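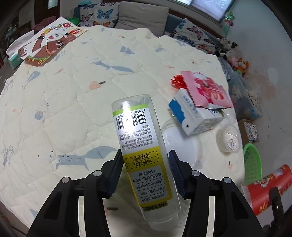

*Bottle with a barcode and ingredient text on a wraparound label.*

# How to apply for member supplier status and a shared stand at the Birkcombe trade fair

Members of the Birkcombe Business Association can apply for a place on the shared stand at the regional trade fair. The process has two parts. First you register as a member supplier, then you request space. You can do both in one sitting if you have your papers ready.

The steps below are for firms that already pay dues. If you haven't joined yet, start with the membership form and come back once you have a member number.

## Before you start

You will need:

- your member number (it's on your dues invoice, top right)
- a current business registration certificate
- proof of liability insurance that covers events away from your own premises
- a short description of what you sell, 300 characters at most
- the name and phone number of the person who will be on the stand

Scans are fine. Phone photos are fine too if every line can be read. Save each paper as its own file. The portal won't split a combined PDF, and staff will send it back.

If your insurance runs out before the fair, upload the current policy anyway and tick "renewal pending." You'll get a reminder to send the new one.

## Step 1: Check your member record

Sign in to the member portal and open **Company details**. Look at the legal name first. It has to match your registration certificate, including "Inc." or "LLC." A trading name goes in the second box. Tudose, for example, is listed under its full company name, with "Tudose" as the trading name, and that is what gets printed on the stand panel.

Check the contact person too. Fair mail goes to that address and nowhere else. If the person has left the company, change it now and wait for the confirmation message before you go on.

Dues must be paid up to the current quarter. An open balance shows as a red line at the top of the page. Payments by bank transfer can take 2 working days to clear.

## Step 2: Register as a member supplier

1. Go to **Services**, then **Supplier register**.
2. Choose one main category. You can add a second, but the printed directory only uses the first.
3. Paste in your description. Leave out prices and phone numbers.
4. Upload the registration certificate and the insurance proof.
5. Read the terms and press **Submit**.

The status changes to "In review." Food and drink firms get an extra page asking who makes the product and who imports it, if anyone. Fill in both lines even when the answer is the same company.

Reviews are done in the order they arrive. If something is missing you'll get a message with the name of the file. Reply through the portal and attach the file there — email attachments get separated from the application.

## Step 3: Request space on the shared stand

Once your status says "Approved," a new button appears called **Fair space**. The shared stand has 12 places. Each place comes with a counter, one stool, a name panel, and one power outlet. Storage is behind the back wall and is shared by everyone.

Pick the days you want. You can take the full fair or a single day, and two firms may split a place if both are approved. In that case one firm makes the request and enters the other firm's member number under **Partner**. Atero and Herport did it this way last time, one in the morning and the other after 1 p.m.

The fee for a full place is $1,170. A split place costs the same in total, and the invoice goes to the firm that made the request. How you divide it between you is your own business.

Under **Equipment**, list anything that plugs in. Kettles, heaters, and fridges need approval from the hall. Laptops, phone chargers, and card readers don't.

## Step 4: Confirm and pay

Offers go out in September. You'll get a message with your place number and a link. Open the link, check the days, and press **Accept**. The place isn't yours until you've done this, and an unanswered offer passes to the next firm on the list.

The invoice follows by email. Put the invoice number in the payment reference, with no other text.

If you need to cancel, use the **Withdraw** button on the same page. The fee is returned in full if the place can be filled from the waiting list. Otherwise half is kept.

## Step 5: Send your panel text and order badges

Panel text is your trading name and one line under it. Logos should be vector files. If you only have a picture file, send the largest version you have and ask for a proof.

Each full place includes two badges. Extra badges can be ordered on the same page until the panel text deadline. Names can be changed at the hall entrance, but bring photo ID for the new person.

## Common problems

**The "Fair space" button doesn't show.** Sign out and back in. If it's still missing, check that your supplier status is "Approved" and that there's no red line for dues.

**The upload stops partway.** The file is probably too large. Scan again in black and white.

**Wrong category.** You can change it yourself while the status is "In review." After approval, write to the office.

**Two people from the same firm applied.** The first application counts. The second one will be closed with a note.

Questions about a submitted application go to Luminița Iordache at the member desk. Have your member number ready when you call — the desk is open until 4 p.m., and applications can't be looked up by product name.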